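3.2 The tabletop setting: blocks, sponges and one cup

We wanted a tidying task that anyone would recognise from their own kitchen, and that still fits on one small white table. The task we settled on, and which we have grown very fond of, is putting small soft things away in a cup. It sounds too simple to fill a section of a paper, yet the longer we worked with it the more it gave us to think about: where a thing lies, how it is turned, which of its sides is up, and how much room the opening of the cup leaves for it.

Earlier work on sorting in the Droltness kitchen study (Lysenko and Zakharchenko) used hard, regular pieces that either fit their holder or do not. Soft household items are far more interesting! A sponge can be squeezed, it can go in upright or lean, and people disagree quite happily about whether one poking out over the rim counts as "away". We count it, as long as it stays in the cup when the cup is lifted.

The layout is kept plain on purpose. The table is pale, so that colour marks out the items and the eye goes straight to them. Figure 3 gives a view of the tabletop with a green and a yellow piece lying close together and the open cup nearer the viewer. The yellow one lies on a slant, and the green one looks the thicker of the two.
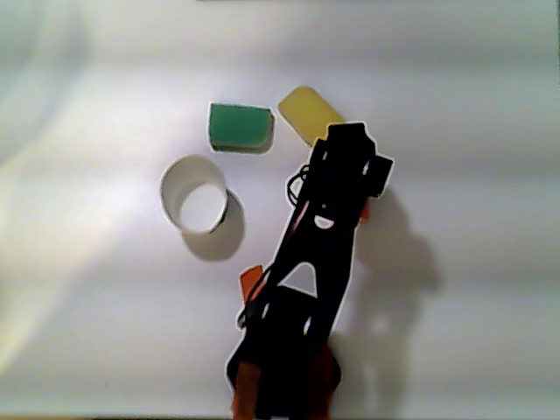
Figure 3. Green and yellow pieces on the white tabletop, with the open white cup.

Small differences of this kind matter a good deal. When two pieces lie side by side with a narrow gap, picking up one may nudge the other, and the order of tidying starts to count. In the Gestov layouts we therefore vary the gap as well as the angle, from nearly touching to a full hand's width. The Sastry layouts keep the gap wide and vary only the angle, which makes them a good starting point for anyone who wants to repeat the work at home or in a classroom.

The cup deserves a few words of its own, as it turned out to be the part of the set that our readers of the May draft asked about most. A paper cup is light. It will slide or tip if an item is pushed against the rim, and this is precisely what makes it a fair test of careful placing. A band of green tape around the middle makes the cup easy to find against the table and leaves its opening clear. Figure 4 has the cup with a red-topped sponge held close above it, and a yellow and a green sponge lying in the foreground.

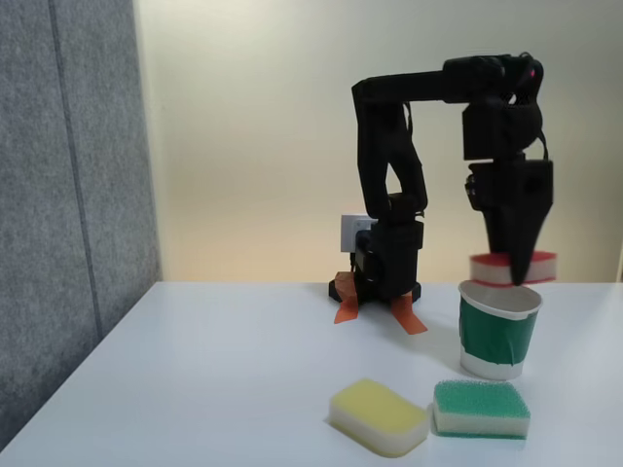 Figure 4. Red-topped sponge held over the taped paper cup; yellow and green sponges on the table.

The sponges have a coloured top and a paler foam body, so one glance tells which way up they lie. We find this a lovely property for such a cheap object. It lets us ask whether an item has been put away and also how it ended up, without adding labels or marks of any kind. Layouts in which a sponge lies on its coloured face are grouped separately in the Lurklow list, as the colour is then mostly hidden and the item has to be told by its edge.

The full set has 100 layouts, of which 11 start with a sponge leaning against the cup. Those 11 were by far the most enjoyable to design, and we return to them in Section 6.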